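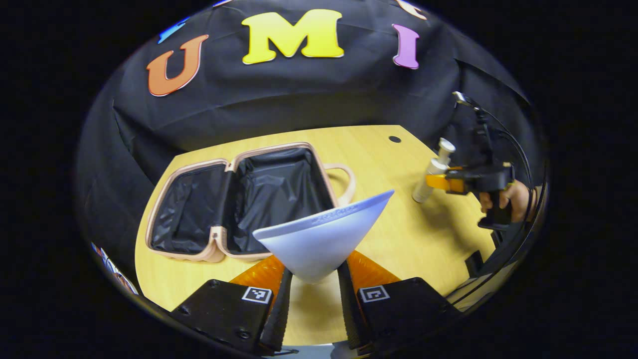
회의록 | 생활용품 분과

여행용 세면용품 꾸림 안내 개정 회의

일시: 2023년 3월 19일 오후 2시
장소: 델햄(Dellham) 211호
주재: 부사무지 구메데(Vusumuzi Gumede)
기록: 애슐링 코널리(Aisling Conneely)
배부: 생활용품 분과 전원, 폴투스(Foltus) 물품 담당

1. 전회 회의록 확인
전회 회의록은 수정 없이 승인되었다. 다만 붙임 목록의 '손가방' 표기는 '화장품 케이스'로 통일하기로 하였다.

2. 케이스 펼침 상태에 관한 건
주재자는 현행 안내문이 케이스를 세워 둔 채 물건을 넣도록 적고 있어 실제 작업과 맞지 않는다고 설명하였다. 검토 결과, 지퍼를 끝까지 열고 양쪽을 테이블 위에 나란히 펼친 상태를 작업의 출발점으로 정하였다. 얕은 쪽과 깊은 쪽의 구분을 안내문 첫머리에 명시하고, 손잡이는 깊은 쪽을 기준으로 위치를 설명한다. 안감이 검은색인 경우 어두운 색 소품이 눈에 잘 띄지 않는다는 의견이 있어 소품용 투명 주머니의 사용을 권장 사항으로 추가하였다.

3. 용기류 배치에 관한 건
펌프 용기와 튜브를 어느 쪽에 먼저 넣을 것인지 논의하였다. 코널리 위원은 높이가 있는 펌프 용기를 깊은 쪽에 눕혀 넣고 튜브를 그 옆에 붙이는 안을 제출하였다. 구메데 위원은 노즐이 눌릴 우려를 지적하며 잠금 여부를 넣기 전에 확인하는 절차를 요구하였고, 제출안은 이를 반영하여 채택되었다. 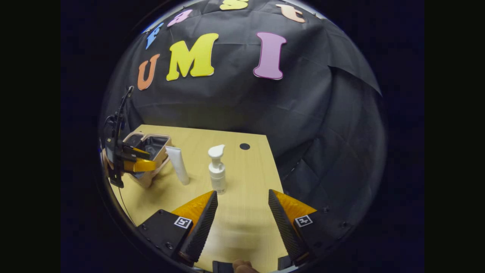 자료 1. 테이블에 세워 둔 흰색 펌프 용기와 튜브

용기 명칭은 제조사 표기와 무관하게 '펌프 용기', '튜브'로만 적는다. 모겐센(Mogensen)에서 요청한 영문 병기는 이번 개정에 포함하지 아니하며, 11월 개정 시 다시 다루기로 하였다.

4. 안내문 인쇄에 관한 건
인쇄 부수는 1,000부로 한다. 타사르(Tasar)의 견적은 접지 방식이 빠져 있어 재요청하기로 하였으며, 금액에 대한 심의는 견적 접수 후로 미룬다. 기존 안내문의 재고는 약 3,301부로 보고되었다. 재고 수치에 이견이 있어 폴투스 물품 담당이 다시 확인한다. 구판은 신판 배부일까지 계속 사용할 수 있다.

5. 작업 테이블 및 뒷면 천에 관한 건
밝은 나무 테이블은 현 위치에서 계속 사용한다. 뒤편 검은 배경막의 주름을 펴 달라는 요청이 있었으나, 글자를 떼었다가 다시 붙여야 하므로 다음 정비 때 함께 처리하기로 하였다. 윗단 'fast'와 아랫단 'UMI'의 배열은 변경하지 아니한다.

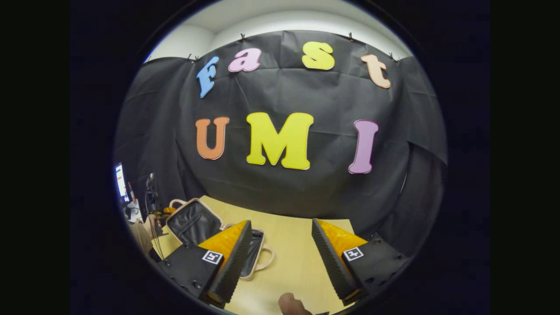
배경막을 다시 걸 때에는 윗변의 집게 위치를 미리 표시하여 두고, 글자 간격은 작업 전에 종이에 옮겨 적는다. 테이블 위의 물품은 작업 동안 옆방으로 옮긴다.

6. 조치 사항
가. 안내문 2항 문안 수정: 코널리 위원
나. 펌프 잠금 확인 절차 문안 작성: 구메데 위원
다. 견적 재요청: 코널리 위원
라. 구판 재고 재확인: 폴투스 물품 담당

7. 기타
회의실 열쇠는 사용 후 당일 반납하여 줄 것을 요청하였다. 다음 회의 일정은 견적 접수 후 서면으로 통지한다. 오후 3시 40분 폐회하였다.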